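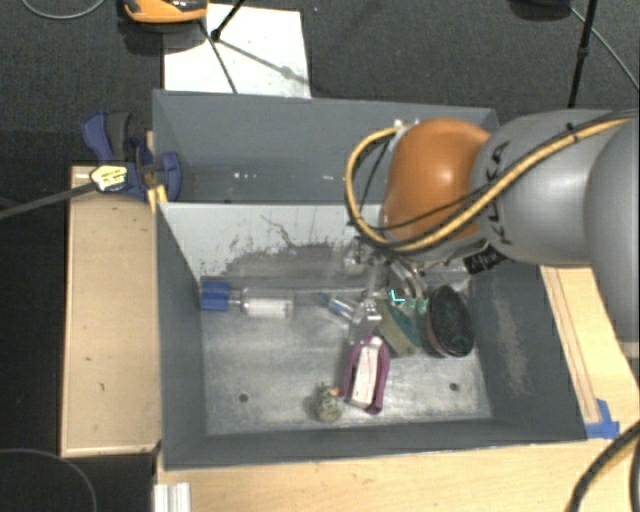 *A robotic arm reaching into a metal bin.*

## Do reading logs do anything?

September 8, 2022

It's the second week of school, and the reading logs are back. My sixth graders came to me from four different elementary teachers and every one of them knew what a reading log was. Title, page started, page stopped, minutes, parent initials. One boy asked if he could fill his out for the month now and get it over with. I told him no, and then I spent the drive home wondering what exactly I was protecting.

I've assigned logs for most of my career. I assigned them because the teacher next door did, and because the form was already in the copy room. In February I finally sat down with a stack of them, 19 kids' worth, and read them the way I'd read an essay. I'd never done that. I had checked them, which means I'd looked for ink.

Here is what I noticed. A lot of the minutes were twenty. Twenty was the assignment, so fine, but these children apparently also stopped at exactly twenty on the night before a long weekend, on the last chapter of a mystery, and on a night when the whole school was at the winter concert. Page counts were stranger. One student read 3 pages in twenty minutes and then 61 pages in the next twenty, same book. The initials were sometimes in the same pen as the rest of the sheet. I'm not going to be a detective about that.

The standard defense is that the log builds a habit. Maybe. I'd like to see what habit. When I asked my class last spring what they did first when they sat down to read at home, two of them said "get the log." Several said they set a timer. I don't know many adults who read that way, and I wouldn't want to eat dinner with them.

**The upgrade**

Our district's answer to all this is Plesaro, which is a reading log on a screen. Students type in the title, tap a button when they start and tap it again when they stop. They earn leaves on a tree. The trainer who came to our August meeting told us it "solves the honesty problem," and I wrote that down so I'd be able to find it again later. A kid can tap a button, put the tablet under a couch cushion and go play outside. Any sixth grader will work this out before the first leaf drops.

There was a slide claiming higher engagement. I asked what engagement meant and was told it was the number of times students opened the program. So if they open the reading log a lot, they're engaged with the reading log. I asked if there was anything about whether they read better or read more books, and the trainer said she'd get back to me. I have not heard from her, though to be fair it has only been a few weeks.

I don't hate the thing. The title search is handy, and it's one less paper to lose. But I've sat through the rollout of Badik (vocabulary, gone after a year) and Clustgate (which sorted kids into reading groups by color and put my strongest reader in with the beginners because she'd skipped the practice quiz), and I've started to hold on to my applause.

**What I'm trying**

Boonmee Yensuk, who has the other sixth grade section, dropped logs two years ago. He has a conference sheet. Each kid gets a few minutes with him every other week, and he asks the same opening question every time: "Where are you in it, and what's bugging you?" I was doubtful about this too, mainly about the clock. He says it eats around 15 minutes a day while everyone else reads silently, and that he sometimes falls behind and doesn't catch up.

I watched him do it for one period last May. A girl told him she was bored with her book and he said, "Okay, quit it." She looked at him like he'd handed her the car keys. Then she spent five minutes telling him everything that was wrong with the main character, in more detail than I've ever gotten out of a worksheet. That is one girl on one day and I know what one girl on one day is worth. But I can't remember a log ever telling me anything about a character.

So for the first 6 weeks, my class will do this:

- Silent reading at the start of every period, any book, quitting allowed.
- A short talk with me every other week. I'll write down what they say.
- A plain list of finished books inside the back cover of their notebooks. No minutes or initials.
- Plesaro only on the days the district requires it.

I've told families that I'm not asking them to sign anything. Two parents wrote back to say thank you. One wrote to say that without the log her son won't read at all at home, and she may be right. I said she's welcome to keep one going at her house, and that I'd like to hear how it goes.

I'll report back in the next issue or the one after, including if it flops. If you use logs and have something better than a feeling that they work, please send it. Old sheets, book lists, student comments, anything. I'd be glad to read it, and I'm not setting a timer.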